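About the Silari Robotics Club

We're a student club that teaches robot arms to do small household jobs, and we have a great time at it! Anyone enrolled at the school can join. You don't need to know how to code, solder or do anything clever with math on your first day.

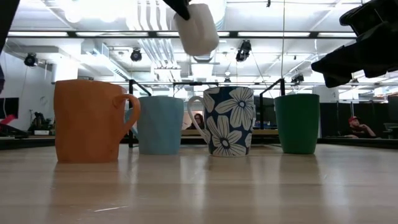
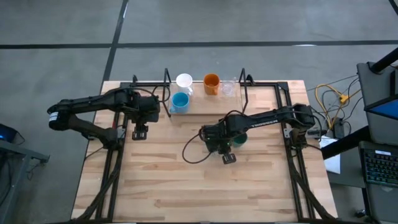 Our big project this year is called Cloka, and the goal is easy to say: get a robot to tidy up after a coffee break. Doing it is another matter. People are very good at picking things up and we forget how much we know about it, so a lot of our meetings are spent staring at a mug and arguing about where the fingers should go. Mugs are wonderful for this. The orange and dark green ones are regulars on our table, and every new shape or handle gives the arms a different problem to chew on. A clear cup is the meanest of the lot, as you'll see on the two-arm table, where it almost disappears against the wood. If you bring in a weird mug from home we will love you forever.

The club was started by Dineo Pillay, who teaches physics here and wanted a place where students could work on one problem for a whole year instead of a new kit every week. Harpreet Beaulieu joined her the October after that and runs the software side. Between them they have a rule that students do the driving - the adults can point, but they keep their hands off the keyboard unless something is about to get bent.

We work in 4 teams. Grasping looks after how things get picked up, Motion plans the paths, Vision handles the cameras, and Logbook writes down what everybody did so we can do it again (Logbook is harder than it sounds and has the best snacks). Most new members try a couple of teams before they settle. Switching halfway through the year is fine.

Each spring we enter the Beaudoin Challenge, a friendly contest for school clubs. Teams get 10 minutes to clear a table they haven't seen before, with three tries allowed. Last year we broke a saucer on our first try and still had enough points to make the second round, and the cheering was ridiculous. Our entry this time is named Prerkulent. It was a typo in the logbook and it stuck.

New members can come along to any meeting and watch for as long as they like before touching anything. Wear closed shoes, tie back long hair and leave drinks outside the work area. To sign up, stop by the physics office and ask Dineo for a form, or ask any club member to bring you along.

Page updated 27/03/2024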